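Magazine > Food & Home > Slow Weekends

Filed under: Breakfast, Travel (Domestic), Long Reads

The Sunday table, and why it takes all morning

Sunday, January 6, 2019

Seven in the morning in Brollham and the bakery is already out of the plain rolls. Not a big town. One main street, a river that smells of pennies, a bus that comes when it feels like it. But people here take breakfast seriously, or they take Sunday breakfast seriously, and the rest of the week they eat cereal over the sink like everyone else.

I came for the weekend and stayed for 10 days. Work was patient about it. The idea was a short piece on why the long breakfast is coming back, if it is coming back, and I had a notebook full of questions and a cold. The cold won for the first three days.

What the long breakfast is, first. It starts before anyone is hungry. Something goes on the stove, something gets cut up, the good cloth comes out of the drawer. People drift in. Nobody sits down at the same time. There's tea, then coffee, then tea again. By eleven it has turned into lunch without anybody saying so, and by one the dishes are a problem. In Brollham they call it "sitting in." As in, are you sitting in on Sunday, or are you driving over to Plullthorpe.

Driving to Plullthorpe means the diner. I have nothing against the diner. Eggs, hash browns, a bottomless cup, out the door in forty minutes. The people who go to Plullthorpe say they like not washing up. Fair enough. The people who sit in say the ones who go to Plullthorpe will be back when they have kids, or when the kids have left. Both sides seem very sure.

The food at these tables is all over the place. Twenty years ago, I'm told, it was ham and potatoes, full stop. Now there's flatbread, there's rice porridge with ginger, there's cold noodles in July. Families married in, moved in, took a class. One household does fish. One does nothing but toast, six kinds, with a row of jars down the middle of the table, and their Sunday is the one everybody tries to get asked to.

And steamed buns. Those are everywhere this winter. Buns keep, is the thing. You make them Saturday night, put them up to steam when the first person wanders in, and again when the last one does.

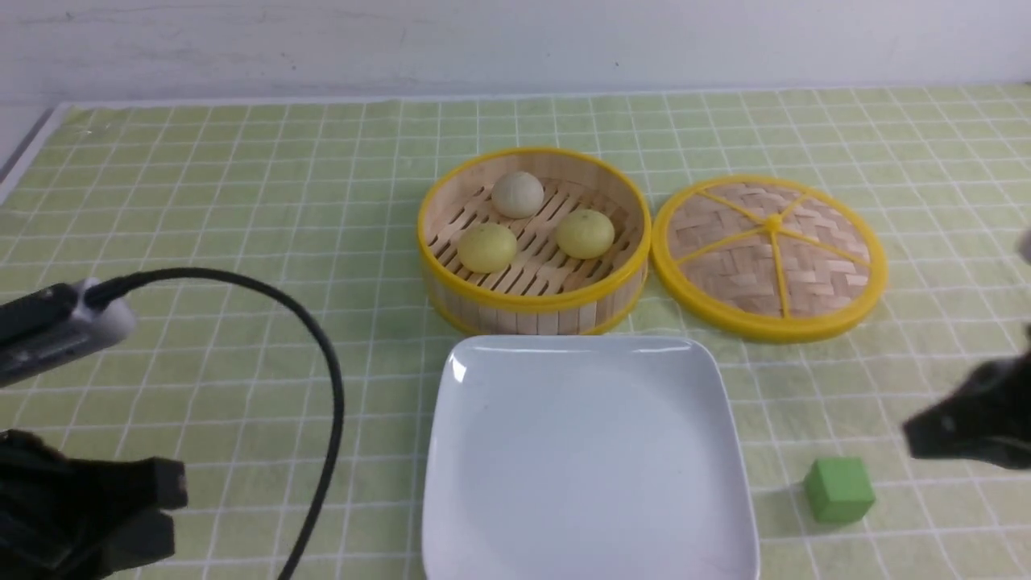

Steamed buns in a bamboo basket, the lid set down beside it. Green cloth, Sunday best.

The dough isn't hard. Flour, yeast, a little sugar, warm water, ten minutes of kneading, and then you leave it alone. Leaving it alone is where I go wrong. I poke. The woman who ran the kitchen where I stayed moved my bowl to a high shelf so I'd stop. Yellow ones get their color from squash or corn, depending who you ask, and there's a mild running argument over whether the color counts as a flavor. I say it does. Squash buns taste like squash, very faintly, and they go well with salted butter, a thing I was looked at for.

The hardware matters more than you'd think. A metal steamer drips. The water collects on the lid and falls back on the buns and you get little wet craters. Bamboo lets the steam through. People at the Brollham market will sell you a basket and then stand there and tell you how to look after it: rinse it, no soap, dry it standing up, never put it away damp. I bought one. I've already put it away damp once.

I should mention Dierckx, because everybody else does. Dierckx is the hardware store on the corner, though calling it a hardware store undersells it. Nails, seed packets, lamp oil, a whole wall of enamel. In the back there's a shelf of table linen that has been there, I'd guess, since before the front door was replaced. Tablecloths come folded in paper. Prices in pencil. The Saturday before I left there was a line for it, a real line, out past the rakes. People buying for the new year. A fresh cloth in January is a thing here and the reason changes with whoever is telling it. Good luck. Good manners. The old one has gravy on it.

You'd think the cloth would be the fussy part but its the opposite. The cloth is so you can stop fussing. Everything goes down on it, lids, spoons, elbows. It all goes in the wash Monday. A bare table makes people careful and careful people go home early.

Then there's the fruit. Always something sour, late in the morning, after the starch. I hadn't met this anywhere else. Come summer it's currants and early plums. Winter it's whatever was bottled or whatever the store has flown in, and people will grumble about paying for it and then pay for it. A few on a plate, no more. You eat one and your face folds up and you're ready for another cup of tea.

Gooseberries are the local favorite and I'd never really eaten them. Not off a plate, raw, like a grape. My grandmother's were stewed to a gray jam. The raw ones are another animal. The first one I had was so sour I laughed out loud, and the second was sweet as a melon, same bowl, same bush for all I know. The bushes are in nearly every back yard between the river and the rail line. A lot of them go back to one nursery, Drelirine, which shut years ago and left its stock plants to whoever would come with a shovel. Some 400 bushes went in one weekend, the way the story goes. In a town of 3000 that's a lot of shovels.

Nobody prunes enough. That was the complaint I heard most, about other people's bushes. They go thick in the middle and you can't get your hand in without bleeding. April is too late, the buds are moving by then, but April is when everybody remembers.

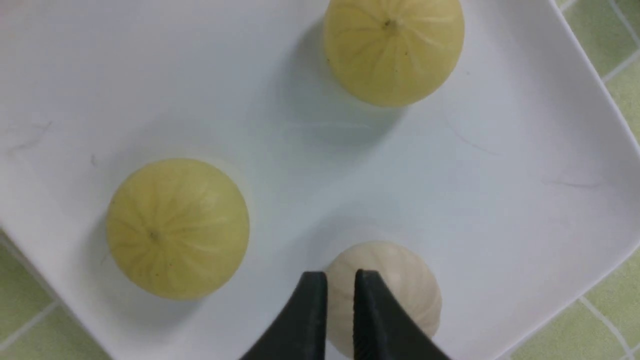 Can you serve gooseberries raw, or do they have to be cooked?
Raw is fine as long as they're ripe; give one a light squeeze, and if it yields a little, it's ready to eat as it is, while hard sour ones are better stewed with sugar.

What I kept asking was why now. Why would people with phones and jobs and a perfectly good diner down the road give up the only free morning of the week to a table. I got shrugs mostly. Somebody said the heating. One warm room in January, you might as well all be in it. Somebody said television got worse. A man at the bus stop, who I hadn't asked, said it was cheaper, and took me through it, flour against eggs over easy plus gas plus tip, and he was right, it is a lot cheaper.

My own theory, for what its worth: it's the one meal with no end time. Dinner has bed after it. Lunch has the afternoon. Sunday breakfast has nothing behind it pushing. You can be bad company for an hour and still have two hours to come around. I watched a teenager do exactly that. Hood up, one earbud, monosyllables, and by the third pot of tea he was telling a long story about a bus driver and doing the voices.

Its not all charming. Washing up falls on the same people it always falls on, and they'll say so. Some Sundays it just doesn't take, everyone's tired, the dough didn't rise, somebody brings up the fence. One house I visited had given it up altogether after the summer and gone over to Plullthorpe, and they seemed perfectly happy, and the youngest had learned to order for herself.

If you want to try it at home, start small. Two things hot, one thing sour, plenty to drink. Ask people for nine and expect them at ten. Don't plate anything. Put it in the middle and let them reach. Keep the kettle where you can get at it without standing up, if your kitchen allows, mine doesn't. And put a cloth down, any cloth.

Getting there: the train stops at Plullthorpe, then the bus, twice on Sundays. The bakery opens at six and you'll want to be in it by ten past. Dierckx is closed Sundays, so get your linen the day before.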